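I bought the Verkby table top in April for our small kitchen, and I have now used it for two months. I wanted a surface which looks like stone but does not need much care. The price was fair and the delivery came at 7 in the morning, too early for me.

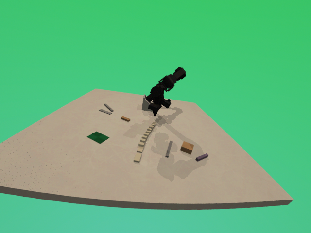 *Beige top with the darker front edge.*

Cleaning is easy. I use warm water and a little soap. Coffee must be wiped quickly, and with beet juice I was too slow, so I have one pink mark near the sink. The seller, Tehrani, answered my letter in two days and was polite, but the mark stays.

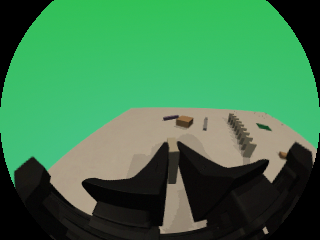

*The beige surface against green.*

My neighbor Quentin Lacroix has the Skurow top, and it feels warmer under the hand. It also scratches more easily. For rolling dough I prefer mine.

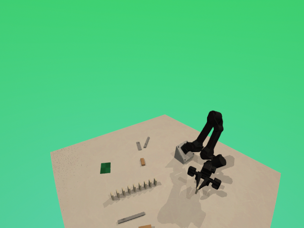
The color was my biggest worry before I ordered. My wife wanted white, and I was for something darker. A speckled beige like this one is a good choice if you bake, for flour is hard to notice on it. I give it 7 from 10.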